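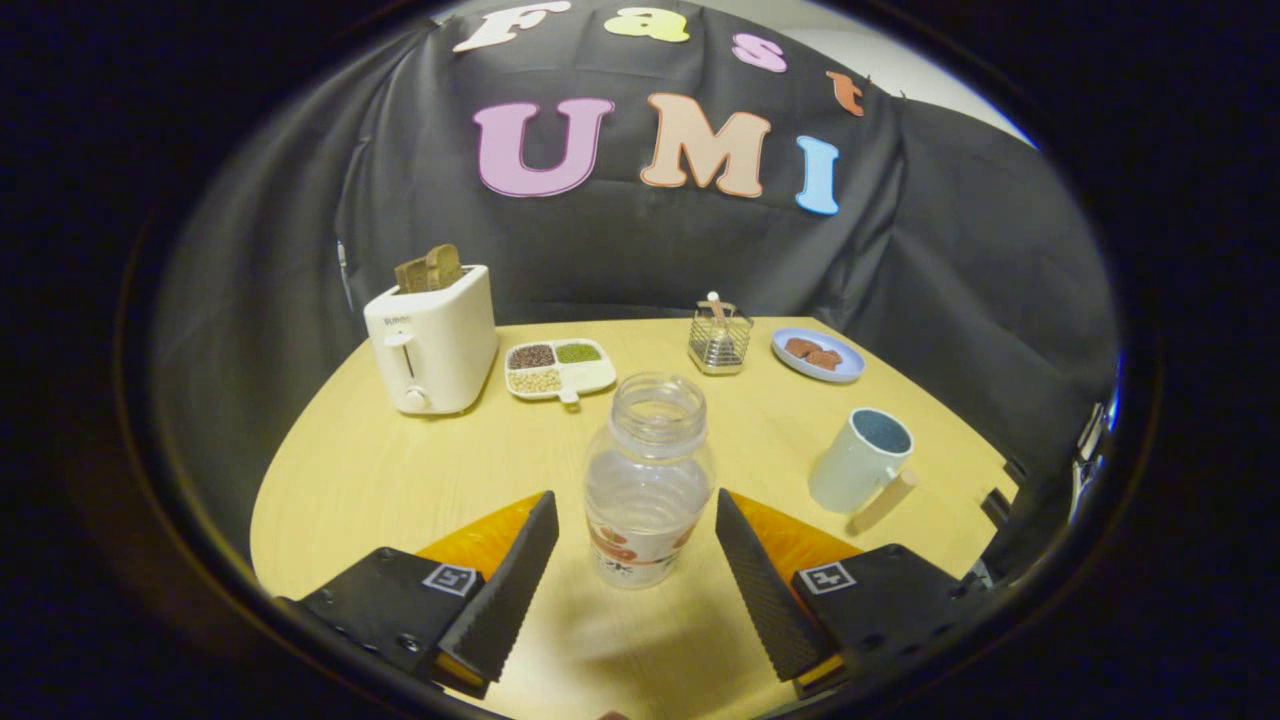

What does a demonstrator need to do before the first recording of a session?

The demonstrator sets the table according to the task sheet, checks that both fingers of the hand-held gripper open and close fully, and makes one short trial recording, which is deleted before the session begins. The gripper is then held still above the table until the recording light comes on.

Fillurell Tabletop Demonstrations: Data Card

Summary

Fillurell is a collection of manipulation tasks shown by hand on a kitchen-style table. Demonstrators carry out each task with a hand-held gripper, and the recordings are intended for training and testing policies on a two-finger arm. The collection is maintained by the Masson Laboratory and is distributed with the Baro loader.

Contents

The present release holds 1,000 demonstrations. Each consists of one video stream, the opening width of the gripper over time, the estimated path of the gripper, and a written instruction. Objects include mugs, bottles, plates, divided trays of dried beans, utensil holders and a toaster. Their positions are changed between recordings.

The release is divided by task family:

Pick and place: moving one object to a named position on the table.
Sorting: moving food items between a tray and a plate.
Appliance use: placing bread in the toaster, pressing the lever, and removing the bread.

The appliance family was added in March and is the smallest of the 3. Toasters were unplugged throughout.

Recording procedure

A demonstration begins with the gripper open and clear of all objects, and ends when it has returned to a similar position. Demonstrators are asked to work at a steady pace and to keep the free hand away from the table. If an object is dropped and can be picked up again with the gripper, recording continues and the attempt is marked "recovered". If the object leaves the table, the attempt is marked "failed" and the table is set again.

Failed attempts are kept in a separate folder and are not included in the total given above.

Splits

train: all demonstrations not listed below
validation: 100 demonstrations
test: 200 demonstrations

The test split uses table layouts that do not occur in training. Users are asked not to tune settings on it.

Known limitations

Clear plastic containers are under-represented, and policies trained on earlier releases often closed the fingers too high on them. Gripper width is less reliable when a gripper-body marker is hidden by a tall object. All demonstrators were right-handed. Instructions are in English only.

Loading

Install the Baro loader and set the data path in baro.cfg. Recordings are read in order of task family unless the shuffle option is set. The older Covau format can still be read, but it does not carry the "recovered" mark, and those attempts will appear as ordinary successes.

Terms of use

The collection may be used for research and teaching. Redistribution of altered copies requires written permission from the Masson Laboratory. Errors in the instructions should be reported with the task family and the recording number.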